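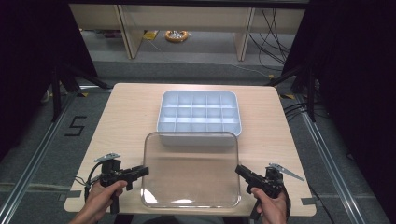

# Biser 242 Portable Goal

The Biser 242 is a folding training goal for small-sided soccer, sold to clubs that share a field and have to clear it after each session. It replaced the Biser steel goal in July 2018.

## Specifications

- Crossbar height: 242 cm
- Frame: aluminum tube, white powder coat
- Net: knotless polyethylene, 2 mm cord
- Net clips: nylon, push-fit, 30 per goal
- Anchoring: ground pins on grass, sandbags on artificial turf (bags sold separately)

## Assembly

Two adults are needed. Open the side frames, seat the crossbar and close both locking levers. Fit the net from the top corners down. Anchor the goal before any player enters the area — an unanchored goal must not be used, even for a warm-up.

Clips from the earlier steel model do not fit. The tube profile is different.

## Ordering

Goals are sold in pairs and ship from the Ballstead warehouse. Spare nets and clips are stocked by Wedasix under the same part numbers. League orders are handled by Sandra Sugden. Orders for the spring season close at the end of October.

The Yu carry bag fits one folded goal with the net attached. It does not fit the 2000 series, which has a fixed rear bar.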